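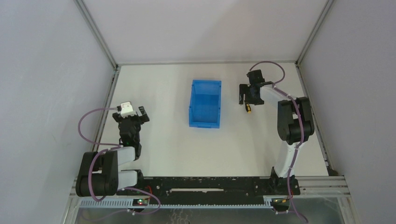 Danish, thanks for writing up the paint question before the Wednesday meeting. I went through the old invoices last night and I think light gray is still the right choice for the reading room at Walmont. We used white in the Lamrani hallway and it showed every scuff by November. Pale gray walls over a white tabletop, like the ones in the photo, look clean without the glare, and I would be happy with that pairing for the long study table and the wall behind it. The smooth finish is what I'd ask the painter for. The textured stuff in the hallway holds dust and you can't wipe it down.

On Tue, Danish Kakakhel wrote:
> I have two quotes for the reading room. The lower one is 3,000
> and covers walls only. The other is 3,741 and includes the ceiling
> and the window trim. Neither includes moving the shelves.
> Can people say by Wednesday which they prefer? Also color.
> I have no strong feelings except no yellow.

I prefer the second quote. The ceiling has a stain over the periodicals that has been there as long as I've had a key, and if we do the walls alone it will look worse. The trim on the north windows is peeling too. The difference is 741, and we have 633 left over from the lighting work, so we would need to find a little over a hundred from the general fund. I don't see that being a problem.

Shelves: the four tall units have to come away from the wall whichever quote we pick. Last time we left the books on and one of the uprights bent. Please can we empty them first. The boxes from the Wulport move are still in the basement and most of them are usable.

The painter says 3 days with the ceiling, plus one for the smell. I'd close the room for the full week and put the newspapers out in the lobby.

Still open: who is going to let the painter in at 7:30? I can do the first two mornings. After that I'm at work and somebody else will need the key.

Ghizlane Tahiri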